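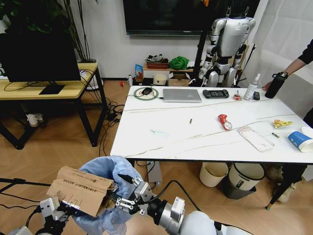
Plarden Robotics Club – Build and Training Board
Thread: Table clearing task, flat cardboard into the bag

mkubo
Posted Thursday, 4:12 PM

Starting a new thread for this because the old one got too long. We need to settle how we handle flat cardboard before the Dillthorpe meet in August. Bottles and wrappers are in decent shape. Cardboard is the weak spot. The panel goes toward the bag fine, then one corner catches the rim and the whole bag folds in on itself.

Right now the right hand holds the rim and the left hand does the pushing. I would like to keep it that way. Junpei wants to change it. He can explain.

j_arai
Posted Thursday, 4:40 PM

My problem with it is that holding the rim at one point only opens the bag on one side. The film bulges up in the middle and the panel has to go over the bulge. If we let go of the rim, set the panel on top of the bag, and push down with both hands, the weight does some of the work.

I also think the panel should go in short edge first. Half our runs have it going in at whatever angle the left hand happened to pick it up.

nomura_y
Posted Thursday, 5:03 PM

Pushing down with both hands is a bad idea with an open bag. I tried that last semester with the thicker bags and the rim went down with the box. Then you have a bag with its mouth closed under a piece of cardboard and no good way to get back.

Agree on short edge first.

j_arai
Posted Thursday, 5:10 PM

Last semester was a different bag and different fingertips. I don't think that result carries over.

nomura_y
Posted Thursday, 5:21 PM

Bag film is bag film. But fine, run it and show the numbers.

mkubo
Posted Thursday, 5:30 PM

Numbers so far, for anyone who hasn't opened the sheet. We have 1,644 runs saved across all objects. Sachiko went through the cardboard ones and pulled 14 where the corner caught and the operator still finished the job. Those are the ones I'd like people to watch before arguing more. Look at what the right wrist does. In most of them the operator lifts the rim and turns it outward right before the corner gets there.

skatayama
Posted Thursday, 6:02 PM

Adding to what Mayu said. I tagged them "corner recover" so you can filter. Two things I noticed:

The operators who do well move the right hand first and the left hand second. The ones who get stuck move both together.

Also, the right cable gets in the way when the wrist turns past a certain point. It loops over the top and you can feel it pull on the leader arm. Can we clip it further back on the forearm?

k_oda
Posted Thursday, 6:15 PM

I can move the clip. I have the small ones from Fukuda in my drawer, the ones with the screw hole. Please don't use tape again. I spent a long time getting the residue off the left one.

Separate issue. Whoever resets the table, please write down what you put on it. I found runs with no object list at all, and I can't sort those by hand.

skatayama
Posted Thursday, 6:19 PM

Some of those were mine, sorry. I'll fill in what I can from the video.

guest_tmr
Posted Thursday, 7:44 PM

New member question. Why not just have it drop the cardboard next to the bag and call it recycling? At my house we don't put cardboard in the trash bag at all.

mkubo
Posted Thursday, 7:52 PM

The Dillthorpe rules say everything on the list goes in one bag. You lose points for anything on the floor. I'd rather sort it too, but that's next year's task if they ever approve it.

j_arai
Posted Thursday, 8:30 PM

OK, I watched all the tagged ones. I still think the two-hand push is worth trying, but I'll admit the wrist turn works better than I expected. My suggestion is 4 operators, each doing both methods with the same size of panel, and we compare. If mine loses I'll drop it.

nomura_y
Posted Thursday, 8:41 PM

Fair. Same bag too, and put in a new one once the rim stretches. A stretched rim makes everything look easy.

k_oda
Posted Thursday, 9:05 PM

Cable clip is moved. I turned the wrist through the full range by hand and it doesn't pull now. Somebody please check it from the leader side before we log anything.

Run count is at 1,731 by my export, Mayu, not 1,644. Your sheet hasn't synced since the weekend.

mkubo
Posted Thursday, 9:11 PM

Thanks, fixing the sheet now. Junpei, put your test on the calendar and I'll take one of the operator slots. Short edge first for everybody starting with the next session – that part I think we all agree on.

skatayama
Posted Thursday, 9:20 PM

I can take the second slot, but only if it's after 5. I have lab before that.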